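Courses > Robot Teaching > Week 4 handout

Prev | Contents | Next

Showing beats telling, mostly

You will drive the Rellum arm by remote for 70 runs. The arm copies you faithfully, dithering included. If you stop mid-reach to scratch your nose, so will every robot trained on your data.

Keep your pace even and finish your grip before you lift. Save the bad runs too — label them, don't bury them.

Simulated kitchen, yellow racks on the grey mat:

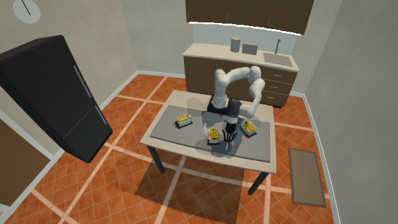
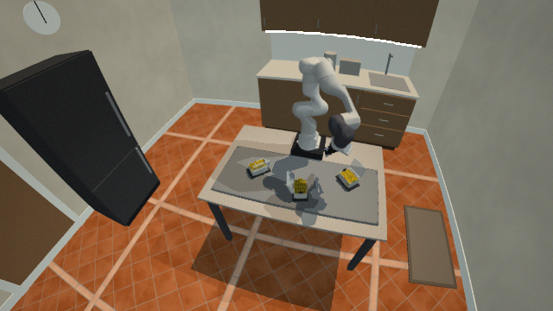
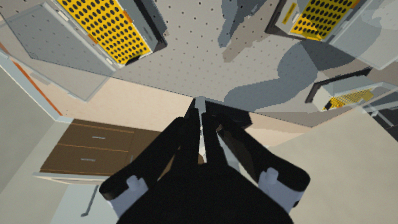

Ruxandra Bucur adds that her first 70 went in the bin, and that the next lot got better once she quit steering with her shoulders.

Related
Hand guiding the Salazar arm
Labelling failed runs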